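Clearing the Table: What the Robot Studies Can and Can't Teach You

I get asked whether the robot papers have anything useful for an ordinary kitchen. A little.
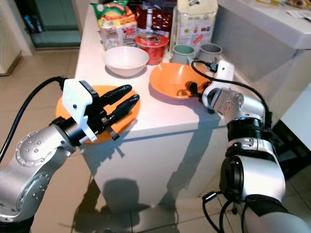 The Sarmont group reports 84 percent success at putting dishes away, from 1559 recorded tries. Fine, but read the methods. A try counted as a success if the dish left the table, and a bowl set down on its rim still passed. Ilham Lau, who wrote it up, admits only 3 table layouts were tested. My sink has more than that by noon.

Worth borrowing anyway:

Take the pieces nearest the edge first. Their arms knocked fewer things over that way.

Lift bowls by the rim, one at a time — stacking came out slower in their timings, though I'd want to see it repeated.

Move snack packages off before you start on the dishes.

Skip the advice on spacing mugs evenly. It helps a gripper. You have fingers.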